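List: gripper-bench
Subject: Re: Re: flat pads vs ridged pads on cloth
Time: 4:40 pm

Before I answer the quoted bit, these are from our own bench, hand-held units on white sportswear.
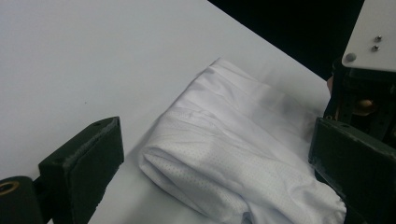
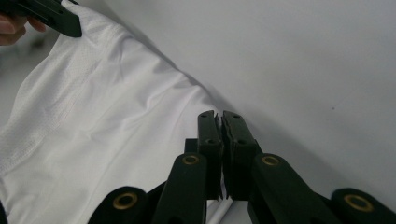
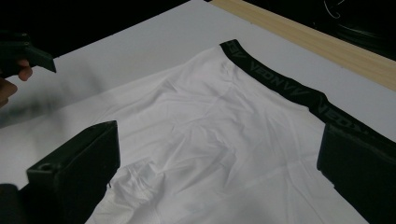
> We ran the Otov ridged pads against the Lovusell flat ones on
> folded garments and the ridged set won easily. 18 attempts each,
> Otov dropped 2, Lovusell dropped 9. I don't see why anyone would
> still buy flat pads for fabric. We are standardizing on Otov for
> the Jitanska line and I would suggest others do the same.

I'm not ready to sign up for this. 18 attempts is a warm-up. If one person did all the Lovusell runs before lunch and all the Otov runs after it, you measured practice as much as pads. Were the runs mixed? Was it the same garment every time, folded the same way? You don't say, and I've looked back through the thread twice.

"Folded garments" also covers a lot of ground. A cotton T-shirt gives any pad something to bite on. Slick synthetic stuff is where I see trouble, and mesh panels are their own problem, because the cloth gives a little under the pad before it starts to slide. Elastic is the reverse. You can grab a waistband with nearly anything, and if your operators learned to go for the waistband then the pads hardly matter.

What counts as a drop? We had an argument here over whether a garment that slips halfway and then hangs on is a drop or a hold. Depending on who wins, our own numbers move enough to flip the order of the two sets. I would like to see your rule written down before I see another percentage.

Then wear. Nobody posts pad wear. The log from our older Le Roux set stops at 2,614 closes, and by then the flat pads were visibly polished and we had quit trusting any comparison against fresh ones. If your Otov pads came out of the bag that morning and the Lovusell pads had been on the tool since December, say so.

I also don't buy carrying hand-held results straight over to the arm. A person feels the cloth start to go and tips the wrist without thinking. The arm won't. Has anyone run the ridged pads on a real wrist with the force limit on? And did they snag? Ridges on fine mesh worry me more than drops do. A dropped shirt gets picked up again, a pulled thread is a customer return.

I have no love for Lovusell, by the way. Their linkage gets sloppy and the spare pins take forever to arrive. If Otov is better I'll switch and stop complaining.

What I'd want to see first:

- pads of the same age
- mixed order, more than one operator
- the drop rule, in a sentence
- raw clips of the failures as well as the good ones

If you have the clips already, put them on the share and I'll go through them myself. I'd hold off on the bulk order until then.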